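We use cookies to count visits and remember your settings. By continuing to browse you accept this. Accept | Manage

The Hastard picking kit, after 23 sessions: not sold yet
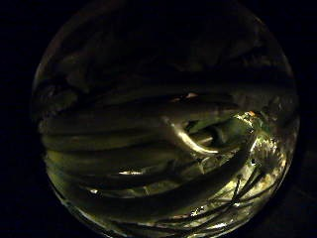
Hastard wants 900 dollars for its handheld gripper kit, and for that you get the gripper, a wrist camera, a charging dock and a year of the software. The pitch is that you do your normal job with the thing in your hand, the software learns from it, and later an arm on your packing bench does the job for you. I grow greens and onions for restaurants and I spend far too much of October through spring standing at a bench, so of course I was interested. I was also suspicious, mainly of the sales page, where every demo object is a tennis ball or a coffee mug. My bench doesn't look like that. It looks like the picture up top: long, glossy green stalks packed tight on top of each other, a glare on the right strong enough to wash out part of the pile, and a mess of fine dark strands running off toward the bottom. If a system can tell one stalk from the next in there, I'll take my hat off. In the dark part at the top I can't do it myself.

I asked Hastard about shine before I paid. The answer was that the camera "handles a wide range of lighting." So does my phone, and my phone takes terrible pictures in the packing shed. After a couple of weeks I moved the lamp, then moved it again. The software has a quality score for each session, and mine went from poor to fair. I never found out what fair means. The manual has one line on it and that line tells you to aim for good.

Now the gripper itself. It's comfortable enough, a bit front heavy, and the trigger has a nice even pull. The pads are soft and I didn't bruise much. Picking up one stem by itself is easy. Picking one out of a pile is slow, and I kept coming away with two or three. You can retake a session, but you can't trim the bad part out of it, so one fumble near the end and you're choosing between keeping it and doing the whole thing over. I kept a lot of fumbles. I suppose the software is learning those too.

The battery is good. I'll give them that without any grumbling.

What bothers me most is the price ladder. The kit is 900. The trained "skill" you get at the end only runs on an arm, and the only arms on the supported list are two from Lalitz, neither of them cheap. Then there is a renewal of 600 a year for the software, and it took me three emails to get that number in writing. Nadiia Kobzar at the Hastard help desk finally sent it over, and she was polite and clear about it, so my complaint isn't with her. It should be on the page next to the buy button.

My neighbor up the road uses a Semeniuk bunching machine. It does one thing, it's loud, and you can fix it with a wrench. I know that isn't a fair comparison, but it's the one I make every time I look at the invoice.

I have 6 weeks left before the return window closes. Hastard says a crop skill needs more sessions than I've done so far, without saying how many more. I'll keep going until the middle of January and then decide. If anybody has run this kit on leeks or chard, or anything else with roots still on it, please leave a comment and tell me what score you got.

Posted 16th December

Get new posts by email. Enter your address to subscribe. You can unsubscribe at any time.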